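About Clusau

Clusau builds and services a two-arm bench cell for small parts handling. We are a small company working from one floor of a former print shop in Saarela, and most of what we sell goes to firms that pack, sort or test phones and phone accessories. We also sell to colleges, repair shops and a few research groups.

The company was started by Kauko Savolainen and Minttu Tuominen. Kauko had spent years repairing packing lines and Minttu had been writing control software for a firm that made much larger machines. They kept being asked for the same thing by different customers: something that would fit on a bench, could be switched from one job to another in a morning, and could be mended by the people who used it. The first version was built in Kauko's garage and was too noisy to use indoors. The second one sold.

What we make

Our product is called the Binent. It is a pair of arms on a shared aluminium rail, with a worktop and side panels, supplied ready to plug in. The rail is slotted so the bases can be moved when the job changes. Grippers are made in-house and can be swapped with a hex key. The cell weighs 92 kilos with the worktop fitted, so two people and a trolley are needed to move it.

The software is called Geno. It runs on an ordinary desktop computer and does three jobs: it records a person guiding the arms through a task, it plays the task back, and it keeps a log of every run. Aleksi Heinonen looks after Geno and writes most of the help pages. If you find a mistake in them he would like to know.

We leave the cables on the outside of the arms. Customers ask about this when they first visit, as they are used to seeing machines with everything tucked away. Cables wear out sooner than anything else on an arm this size, and with ours you can change one without taking a joint apart. Spare cable sets come in the box with each new cell.

Phones are the job we know best. They are flat, dark and slippery, and they have to be picked up by the edges. A good deal of our bench time goes on laying them out at odd angles, with ordinary desk clutter left near them, and working out how the arms should come in.
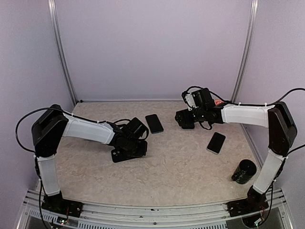 Do I need to know how to program to use the Binent?

Most of our customers don't. You teach a task by moving the arms by hand while Geno records, then you check the result at low speed. If you do write code, there is a Python library, and everything you can do on screen can be done from there as well. We run a training day for new owners, and it is included in the price for up to two people.

How we work with customers

We prefer to see the job before we quote. You can send us samples of the parts, or Rafferty Marchetti will come out and look at the bench where the work is done now. Rafferty handles sales and site visits. He will tell you if we think the cell is the wrong choice, and this happens fairly often, usually because the parts are too heavy or the job needs more speed than we can give.

If it looks like a fit, we run a trial here with your parts. A trial normally takes 11 working days. At the end you get the log files, a short report and a price. You are welcome to sit in on any of it. There is a charge for the trial, and we take it off the bill if you go on to buy.

After delivery we stay in touch by phone and email. We do not sell service contracts. Repairs are charged by the hour, and the first year is covered apart from gripper pads, which count as wearing parts. We have now delivered 123 cells, and the oldest one is still in use at a repair shop that bought it to sort handsets for recycling.

The grippers

Ulises Painemal designs and makes the grippers. He joined us from a model-making workshop and has his own room at the back with the printers in it. The standard jaws will suit most boxes and blocks. For thin or soft items he will draw up a set to match, normally within the price of the trial.

Phone cases were the hardest of these for a long time. An empty case bends when you squeeze it, and the buttons and cutouts along the sides mean that the same grip does not work for every model. Ulises went through several shapes of jaw before settling on the present one, which takes hold near one end of the case and leaves the rest of it hanging free.

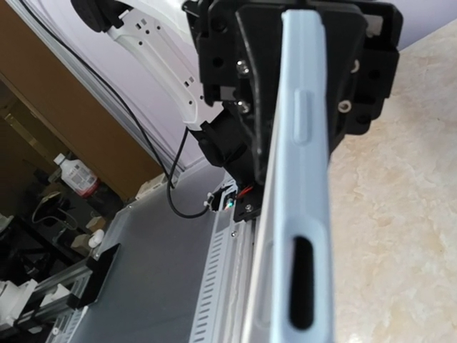

He has since made versions for wallet cases and for tablet sleeves. The sleeve version is still on trial - if you have a use for it, ask, and we will send you a set at cost in return for your notes. Drawings for all the standard jaws are free to owners, and several customers now print their own.

Where we are

The workshop is on the first floor, above the bicycle shop. There is a goods lift at the rear and parking for vans in the yard. We are open from 8 in the morning until 4 in the afternoon. Visitors are welcome but please ring first, as there are times when we are all out on site. We close for part of May each year to do our own maintenance, and orders placed then are dealt with when we reopen.

Work experience

We take on two students a year from the technical college. They work with Minttu on testing and with Ulises on the grippers, and they are paid. Applications go through the college office.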